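Session 6: Lost Things and Who Keeps Them
Course handout, History of Everyday Law
Instructor: Heidrun Berchtold

Before class, please read the Pichler chapter (the short one, with the inn) and skim the Dedudby town rules. By "skim" I mean look at every page. Last year a few people took it to mean something more spiritual.

1. The basic problem

Somebody drops a purse in the road. Somebody else picks it up. Every legal system we cover in this course has had to say what happens next, and most of them said it badly at least once before they got it right.

There are usually four people with an interest in the purse: the one who lost it, the one who found it, the one who owns the ground it was lying on, and whoever is in charge locally and would quite like a purse. The rules change a good deal depending on which of these four was writing them down.

Keep three words apart in your notes. Property is lost when the owner parted with it without meaning to and doesn't know where it is. It is mislaid when the owner put it down on purpose and then forgot. It is abandoned when the owner has given up on it for good. In many places the finder has a decent claim to abandoned things, a weaker one to lost things, and next to none to mislaid things, where the keeper of the premises usually comes first. The thinking is that a person who left a hat on a counter will sooner or later walk back along their own day and arrive at the counter.

Courts have spent a surprising amount of effort deciding whether an object fell or was set down. The object is rarely helpful.

2. The Dedudby rules

The town of Dedudby wrote its finding rules in 1613, after a quarrel over a goat. The main points:

A found thing had to be cried aloud at the market on 14 mornings. The crier was paid by the finder, which did not encourage finders.

The crier was to name the kind of thing but keep back one mark or detail. Anyone claiming it had to supply the missing detail. This is the cleverest line in the document and you will still meet it at any well-run counter today.

If no owner came, the finder kept half and the town kept half. The rules do not say how this was done with the goat.

Compare this with Lostano, down the valley, where the finder kept nothing and could be fined for being slow. Guess which town's register is full of found objects and which has one entry, a glove.

3. The modern counter

By the time railways arrived, crying things aloud had stopped being practical. People were losing umbrellas faster than anyone could shout. The answer was the lost property office: a desk, a ledger, a shelf and a waiting period. Bags became their own headache, as a bag is one lost object with a number of other lost objects inside it, and the clerk has to decide whether to open it.

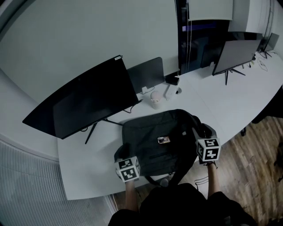

4. Opening the bag

Practice varies here, and so do tempers. Some offices open everything at once, on the ground that the owner's name is probably inside. Others wait, on the ground that so is everything else. Dorka, whose article is in your reader, argues that the sensible test is whether a reasonable owner would thank you. I find this persuasive until I think about the owners I have met.

For discussion: does a phone change the answer? It may be the quickest route to the owner and also the most private thing they have with them. Come with a view, and be ready to have it shoved about a bit.

5. Written work

One short paper, due at the end of April. Pick a finding rule from any place or period and explain who it was written to please. The paper counts for 70 percent of the grade and class discussion makes up the rest.

Papers left in my mailbox without a name on them will be treated as abandoned.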